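Vandell TR-4 Tote Clearing Package

Last updated: November

The TR-4 is a gripper, controller and software package for emptying mixed-item bins. It mounts on an industrial arm the customer already owns. Typical uses are returns sorting, toy and housewares kitting, and tidy-up research for the home. It is sold by Vandell and supported in the field by Perkus.

What it does

The TR-4 picks one item at a time from an open bin and places it in a second bin or on a marked area of the table. It does not need a 3D model of each item. The operator sets the bin corners, the drop area and a height limit, then starts the cycle. Setup on a working arm takes one shift.

What it does not do

It does not fold, pour, wipe or open things. It will not put items away in a cupboard or drawer. Buyers who ask whether the TR-4 can clear a living room floor should read the test results below first. A fixed arm over a known bin is the easy version of that job, and it is still not solved for every item.

Test results

Laskowska ran the acceptance trial on 400 single picks from bins of mixed household goods. The package completed 267 without help. Most of the remainder were missed grasps, which the controller detected and logged. Flat items against a wall were the worst group. Soft items were better than expected - the fingers close around them even when the approach angle is poor. 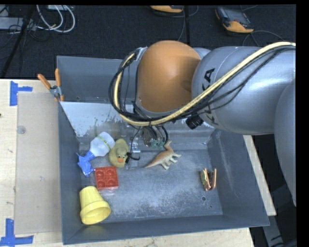 Item mix matters more than item count. Sets made up only of boxes give high scores and say little about chores, so we recommend testing with shapes that have nothing in common: a rubber duck, a square block with round studs or recesses, a cup on its side, a long-necked dinosaur. Crowding should be part of the test as well. With most of the toys gathered at the left of the bin, the fingers have to come down close beside the duck, while the sandwich-like piece alone on the right leaves clear floor on all sides. Score the two cases separately. A metal bin should also be clamped at the rim before the first cycle.

Requirements

Arm payload: over 6 kg, including the gripper and hose
Bin: rigid, open top, fixed to the table
Hose and cables: routed outside the arm with slack for full wrist travel
Guarding: per local rules, not included

Options

Stomeck finger set, short or hooked. Spare finger pads are sold in packs of 4. The second-bin kit includes rim clamps and corner tape. Lead time for all options is quoted with the order.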